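Brallonlow 双臂交接项目 进展报告（三月，开放日专刊）

收件：Mariann Lengyel，Rikance 基金
抄送：Dénes Lakatos

Mariann 你好：

上次通话你说，报告别写得像说明书，想知道开放日那天到底是什么样子，那我就放开写了。表格和发票照旧另附，这里主要讲三件事：星期六的开放日怎么办的，现场演示跑得如何，以及我们回来以后打算改什么。中间会有些抱怨，请多包涵（大部分是抱怨门禁系统的）。

先交代一下进度

从上一份报告到现在，Relum 这套双臂工位最大的变化是能稳定地做“递东西”了。上次你来的时候，左臂能抓，右臂也能抓，可是两只手碰到一起就乱套，要么右边夹早了，要么左边松晚了，东西在中间被扯来扯去。你当时还问我，是不是应该先把单臂做好再说。我嘴上说不用，心里是有点虚的。

后来 Dénes 把交接拆成了几段来做：左手送到位、右手靠近、右手夹住、左手松开、左手退回。每一段之间都要等一个确认信号，信号没来就停在原地，谁也不许往前抢。这样一来动作慢了不少，看着也有点傻，像两个特别讲礼貌的人在门口互相让。可是慢下来之后我们才看清楚问题出在哪里，原来最不稳的那一段是“右手靠近”，跟夹住、松开关系都不大。右手往前伸的时候，腕部的角度差一点点，到了跟前就会顶到物体的边上。

所以这段时间我们几乎都在磨靠近这一段。办法也不神奇，就是让手腕先转好再往前走，前进的路线尽量走直，到最后一小段再放慢。听上去谁都想得到，但我们之前确实是边转边走的，图个快，结果哪头都没占到便宜。

开放日之前，我给团队定的目标是：当着人的面跑，谁也不能在后面偷偷按键帮忙。这一条写进了演示规程，Dénes 还把它打印出来贴在操作台旁边，字号大得吓人。

开放日怎么办的

场地用的是 Magyar 楼底层的大厅和旁边那间实验室。大厅里放展板、茶水和签到台，实验室里放 Relum。实验室不大，又不想让人挤着看，所以我们分批进，上午开门，一直到下午四点收。

预约名额是 50 个，放出去以后很快就满了，后来还有人写信来问能不能加。我没有加。一方面是安全评估按这个人数做的，另一方面我也想让每一批人都能站到前排，真正看见夹爪在干什么，而不是看前面那个人的后脑勺。有几位没约上的，我答应下次优先，名单已经留好了。

来的人比我预想的杂，这是好事。有附近两家做包装的小厂的工程师，有职业学校的老师带着学生，有几对父母带着孩子，还有一位退休的钟表师傅，他问的问题是全天最难回答的，我后面会说。

门禁：星期六大楼默认是锁的，我们提前申请了开门，也拿到了批复，结果早上到了才发现批复的是隔壁那道门。Dénes 在侧门那里站了将近一个上午给人开门，他的讲解班次只好由我顶上。下次我会提前一天亲自去刷一遍卡，每道门都刷。

茶水准备得有点多，饼干剩了两箱，现在整个走廊的人都在帮我们消化。

演示是怎么安排的

一共安排了 14 场，每场的流程差不多：我先讲几句这套设备能做什么、不能做什么，然后跑一遍完整的交接，再留时间提问，有时间的话按观众的要求重跑一次，或者故意把物体放歪一点再跑。

开场那几句话我改了好几遍。第一场讲得太长，有个小男孩直接问他妈妈机器人什么时候动。他问得很对！从第二场起我就把顺序倒过来了，先跑一遍，跑完再讲。效果立刻不一样，大家看过一遍动作以后，问题具体得多，什么“它为什么在那里停了一下”“它怎么知道对面已经夹住了”。以前我先讲原理的时候，大家礼貌地点头，然后问多少钱。

（问多少钱的还是很多，我统一回答说这是研究平台，没有定价。）

讲解的时候我特别注意了一点，就是不把它说得比实际厉害。比如有位家长问它能不能做家务，我说现在它能在自己的工位里把一件小东西从一只手递到另一只手，离叠衣服还远着呢。她好像有点失望，但她女儿很满意，说递东西已经很难了，她弟弟就不会。

跑得怎么样

先说好的。我们没有破那条规矩，全天没有人在后面帮忙。出了状况就让它停，停了就当着大家的面说它为什么停，然后复位重来。我本来担心停下来会冷场，后来发现观众对停下来的兴趣一点也不比对成功的兴趣小，职业学校的那位老师甚至问能不能再停一次，他想让学生看看急停之后要做哪些检查。

不好的也得说。

第一，等确认信号的时间太长。在实验室里我们习惯了，觉得那点停顿不算什么，可是有人围着看的时候，那几下停顿真的很长。有一场停得久了一点，有人小声问是不是坏了。它没有坏，它在等右手的夹持确认，但从外面完全看不出来。这件事给我的触动挺大，机器在等什么，旁边的人应该能看得出来才对。

第二，光线。下午太阳转过来，从高窗斜着照进实验室，腕上相机的画面亮度变化比较大。我们临时拉了窗帘，又把灯都打开，后面几场就正常了。我们平时测试多半在晚上，从来没有碰到过这个问题，说起来有点丢人。

第三，物体放歪以后的表现不太一致。歪得少没问题，歪得多一些的时候，左手抓起来的角度就跟着歪，右手靠近时要绕一个更别扭的姿势。有一次右手走到一半判断够不着，自己退了回去。从安全的角度讲这是对的，我宁可它退回去，也不要它硬来。但从演示的角度讲，观众看到的就是一只手伸出来又缩回去，像反悔了一样，全场都笑了。

第四，线缆。臂上的线缆平时跑几个小时没有事，连续跑一整天以后，我收工检查时发现有一处卡扣比早上松。没有影响运行，已经重新固定好，也加进了每日检查的单子里。

大家问了什么

我让在签到台帮忙的同事把问题都记下来，回来整理了一遍。挑几个值得说的。

包装厂的一位工程师问，为什么要用两只手，换个姿势放下再抓起来不行吗？这个问题很实在，很多时候确实行，而且更便宜。我的回答是，如果桌面有地方、物体放得稳、中间多一步也不耽误事，那就放下再抓，别犹豫。我们研究的是放不下的情况，比如东西太薄，放平了就抓不起来，或者必须在手里翻一面。他听完说他们线上正好有一种薄卡片，每次都是人用指甲抠起来的。他留了联系方式，Dénes 会在下周给他回信，看看能不能借几张样品过来试。

职业学校的学生问得最多的是怎么入行，需不需要数学特别好。这个我讲得有点兴奋，占用了下一场的时间。我告诉他们，我们组里干得最多的活是拧螺丝、理线、标定、看日志，数学当然要用，但天天用的还是耐心。有两个学生问能不能来实习，我说要问过你和学校才能答复，所以这里先提一句，后面正式写申请。

那位退休的钟表师傅一直站在玻璃前面看，看了整整一场，没有说话，散场以后才过来问我：“它夹东西的时候，知不知道自己用了多大的力？”我说我们看电机的电流来估计。他说，那你们就是猜的。我想反驳，想了想没有反驳，因为他说得差不多对。电流估出来的力，在慢速、轻物体的时候误差不小，我们目前用的夹持确认也是基于这个估计，这就是等待时间要设得那么长的根本原因：设短了我们自己不放心。

他这一句话把我们前面几条问题串到了一起。Dénes 和我收工以后坐在大厅里聊了很久，一边吃饼干一边在展板背面画图，最后决定把夹持确认这一块往前提，原来是排在夏天以后做的。

孩子们的问题也记了不少。有问它们俩谁是老大的，有问晚上关不关灯的，有问它们会不会吵架的。谁是老大这个我认真答了：在交接这件事上，拿着东西的那只手说了算，另一只手要来接，得听它的节奏，等接稳了才换过来。小朋友说那跟打篮球传球差不多。下次我就用这个比喻。

花了多少钱

开放日的预算是 3000 欧元，实际用了 2240 欧元。主要花在展板制作、茶水、防护围栏的租用，还有星期六的大楼值班费上。省下来的部分，有一块是因为讲解器最后没有租，分批以后人少，我扯着嗓子也够用了（第二天哑了，不过不能报销）。

剩余的 760 欧元，我想申请转到夹持力传感的试验上，买两组小传感片和配套的线材。金额不大，但按照协议，跨科目使用需要你书面同意，麻烦你看过附件以后回我一句。如果你觉得不合适，我们就按原规定退回，也没有问题。

团队的情况

人手没有变化。Dénes 这段时间非常辛苦，交接流程的重写基本是他一个人扛下来的，开放日那天又去守门。我已经让他补休。我自己这边，行政的事占掉的时间比计划多，主要是安全评估和场地申请，这些表格现在都有了模板，下次办会快很多。

有一件事想听听你的意见：我们现在写代码和跑实验的是同一拨人，谁都觉得自己写的那一段没问题，出了错先怀疑别人那一段。开放日有外人看着，反倒把这些问题都照出来了。我在想以后每个月请一两位组外的人来坐半天，什么都不用准备，就看着我们跑，然后告诉我们哪里看不懂。不花什么钱，但是要占大家的时间。你如果有合适的人愿意来，欢迎推荐。

跟原计划比

交接动作的基本流程：已完成，比计划早。

物体摆放有偏差时的交接：进行中。偏得少可以，偏得多还不可靠，计划里写的是春天结束前完成，我现在的判断是会晚一点，我宁愿早点告诉你。

夹持确认：原定夏天以后，现在提前开始。

双臂翻面：还没有动，要等夹持确认做稳了再说。早开工也是白开，这一点我跟 Dénes 意见一致。

对外开放与交流：开放日已办，职业学校那边有后续，包装厂那边有一条可能的合作线索。

安全：全天没有发生人员接触或者险情。急停用过，都是我们主动按的，一次是给学生做示范，另外的是小朋友把手贴到了围栏里侧，我们的原则是看见手就停，不讨论。

关于交接这一步，再多说几句

既然全天大家看得最久的就是两只夹爪碰头的那一小会儿，我把它单独拿出来讲。工位是橙色和蓝色的围板，底下铺的是灰色石纹的板，两条臂都固定在前沿的铝导轨上，从两边往中间伸。左手拿着白色的长方形小件，斜着送到工位中间停住，右手再过来。两边腕上各带一个小相机。

观众最爱问的就是这时候它们在“想”什么。左手这时候什么都不想，它的任务就是别动，越稳越好。忙的是右手，它要把夹指对准，然后沿着直线走完剩下的那一小段。我们以前让左手也稍微迎一下，觉得这样更自然，像人递东西那样，后来取消了。两边都在动的时候，任何一点延迟都会变成位置误差，右手永远在追一个已经过时的目标。现在左手老老实实停着，右手的成绩马上就好了。等夹持确认做快了，我还想把“迎一下”加回来，但要等。

还有一点是斜着递。有位老师问为什么不端平了递，那样看着整齐。斜着是为了给右手让路，端得太平的话，右手的手腕要拧得很厉害才能进来，两条臂的肘部也容易互相靠得太近。这个角度是试出来的，目前写死在程序里，物体一换就得重新试，这也是我最想改掉的一处。 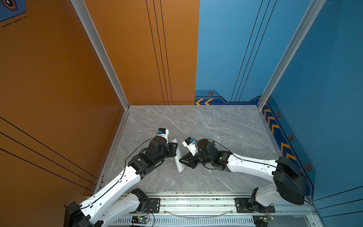

下一阶段打算

夹持确认放在最前面。先用现有的电流数据做一版更快的判断，同时等你对那笔余款的答复，能买传感片就两条路一起比，不能买就先把第一条走到底。

在工位旁边装一个状态灯，或者干脆放一块小屏幕，写上“在等右手夹稳”这样的话。字要大，要让站在围栏外面的人看得见。这个我自己做，不占 Dénes 的时间。

测试时间改一改，白天晚上都要跑，窗帘开着跑，也拉上跑，把光线的影响记下来。

交接角度从写死改成按物体的形状来算，先从长方形的小件开始，包装厂的薄卡片样品如果能借到，就作为第二种。

实习的事，等学校发来正式的函，我再给你写申请，大概需要你帮忙确认一下保险条款能不能覆盖学生。

另外，你上次说想再来看一次。Relum 平时下午都在跑，你提前跟我说一声就行，来了先看，看完再听我讲，这次我吸取教训了。走大厅正门，门卡我会先去刷好。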